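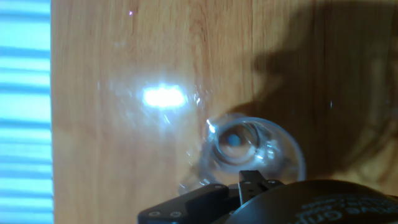
Wrist camera view, clear glass on the wood table.

Thread on what we've been doing with transparent objects. Short version: the wrist camera sees glare better than it sees glass, so we changed what we ask it for.

Our old method took one view, guessed the outline of the glass, and planned a grasp from that. It did fine on mugs. On clear glass it kept picking the bright spot on the table as the rim.

The new one, which we call Nevavness, takes 2 views from slightly different wrist angles. Reflections slide across the wood between views. The rim and the base rings move the way a solid object should. We keep edges that agree and drop the rest.

Training set is 1094 grasp attempts, all on bare wood with a hard light overhead. Of those, 685 were labeled by hand. Bouchra Ashour did most of the labeling and wrote the guide for it, so thank her if you use the labels.

What helped most was the base. Looking down into a glass, the thick bottom gives you rings that hold up even when the rim fades out. Adding a base term to the score did more than a bigger network did.

What still fails: wide, thin clear items lying near a glare spot. The edges are so faint that both views miss them. Shadows are less of a problem than I expected.

We haven't tried it on glasses with liquid in them. Same for glass behind glass.

Write-up goes on the Colladico page in August, with the labels and the scoring code. Replies are open if you have a transparent set you'd like us to run.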